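Blue painter's tape grid on a work table: worth it, or does it just turn into a mess?

Posted in Workshop & Craft Room Storage
401 views, 2 replies

benchless_in_ohio

I keep reading that the way to stop a shared table from filling up with junk is to tape it into squares and give each thing a square. Basket in one, tray in another, whatever you're working on in the rest. My brother-in-law swears by it. I have my doubts. To me it sounds like a way to use up tape.

My table is gray and flat with a slightly dull finish, and it gets used by three of us. Right now the tape rolls, scissors and loose bits live in a woven basket that travels from one end to the other depending on who last wanted elbow room. I did try a few strips last August and within a month the corners where they crossed had started to lift. Then there was gunk under the edges. I gave up and scraped it off with an old gift card.

So before I try again: does the grid do anything a person with normal habits couldn't do without it? How do you keep the lines down? And does the basket really stay in its square?

Finn Engelhardt

I was as doubtful as you are and I'm still only about half sold, so take this for what it's worth.

What the grid does well is show you when something has wandered. If the basket is sitting across a line, you notice. With no lines you just nudge it over and forget. That's the whole benefit as far as I can tell. It won't make anybody put the scissors back.

As for the tape, it's painter's tape. It's made to come off, so of course it comes off. The spots that go first are the crossings, where one strip sits on top of another and every sleeve and box bottom catches the bump.
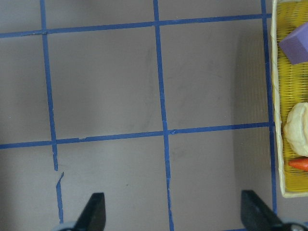
You can fight that a little. Wipe the table with rubbing alcohol and let it dry all the way before you put anything down. Run all your strips in one direction first, then the other, and press hard at each crossing with the back of a spoon. If a strip tears, don't butt a new piece up to the torn end, because you'll always have a gap or a jog there. Pull the whole strip and run it fresh. I say this as a person who has patched plenty of them and been annoyed by every one.

Don't kill yourself getting the lines square either. Mine lean. It makes no difference to a basket.

I tried the Marnier tape that gets talked up on here and couldn't tell it from the cheap roll. Somebody will disagree with me. Fine.

On whether the basket stays put: only if the square is big enough for it. People lay out a pretty grid and then find out the basket doesn't fit in a cell, so it lives on a line forever. Set the basket down first and measure from that.

tallow_and_twine

Sorry but I think taping straight to the tabletop is the mistake. Cover the table with brown kraft paper and tape your grid on the paper. When it looks bad you peel up the whole business and start over, and your table never sees any adhesive. A roll of kraft paper costs less than the stuff you'll buy to get the gunk off.

Two warnings. Blue tape does NOT come cleanly off paper, so get the lines where you want them the first time. And paper shifts unless it's held down at the edges, which the how-to sites skip right over. I used a Larkedar clamp at each corner. Overkill, probably.

Other thing, and I'm with the original poster on this one: one basket for everything is not storage. It's a pile with a handle. Keep the basket for the thing you reach for all day, which in my case is tape, and put the small loose pieces in a shallow tray at the back edge of the table where they won't get elbowed. A plastic one wipes clean. Wicker is awful for small stuff, it works down into the weave and you'll be picking at it with tweezers. 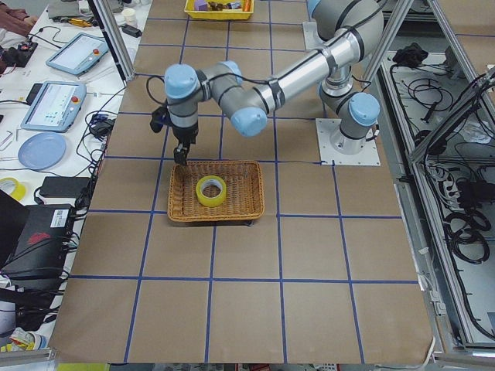

Kraft paper with a blue tape grid. Tape roll in the wicker basket, small pieces in the yellow tray at the far edge.

I wouldn't bother with labels on the squares. Tried it, everybody ignored them.

benchless_in_ohio

Thanks both. Not convinced on the grid but the paper I'll try, I have most of a roll left over from moving. If the basket is back at the wrong end of the table by the weekend I'm calling it.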